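Home Issues Authors Search Download PDF

4.2 Handling trials with the Zovska kit

The Zovska kit is sold by Erketti as a complete bench package: arms, grippers, wrist cameras, mounts and the control software, with a support contract that runs for 12 months. We tested it on the sorting of footwear and soft goods, a job our partner Grostisport still does by hand in its returns department. Setting up took two days, most of it spent on cable routing and on matching the camera settings between the arms. The printed manual was clear on the first of these and thin on the second, and Sunita Rawat ended up writing a short start-up sheet which we used from then on.

Items were moved in and out of a red plastic bin on a wooden tabletop. We chose mixed goods on purpose. A sandal has a stiff sole and an open strap, so it can be held in several ways, while padded items change shape under the fingers and often hide the place where a firm grip is possible. Figure 5 gives the view from one wrist camera, with a slide sandal held over the bin by the other gripper.

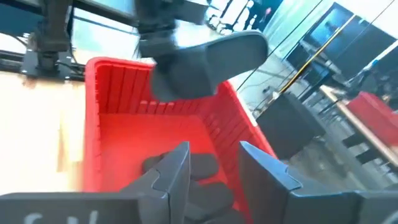
Figure 5. Wrist camera view during handling trials. A dark grey sandal is held above the bin by one gripper; a soft, padded item lies between the fingers of the other.

Each session was run by one operator, with a second person keeping the log. Mawuli Korletey and Trinity Baptiste shared the operating, and neither had used the kit before June. Both found the finger controls easy to pick up but complained about the delay when switching from one arm to the other. Erketti's support desk answered our report on this within a day and sent a changed settings file, after which the complaint was dropped from the log.

Dark items were the main difficulty. The fingers of the gripper are themselves dark grey, and with goods of a similar colour it was hard to judge from the wrist view alone where the item ended and the finger began. The red of the bin helped with the outline of an item lying flat — less so once it was pressed against a wall. We logged around 1000 grasps in all, and the operators marked most of their doubtful ones as involving dark, soft goods. Section 5 compares these with the results from the overhead view.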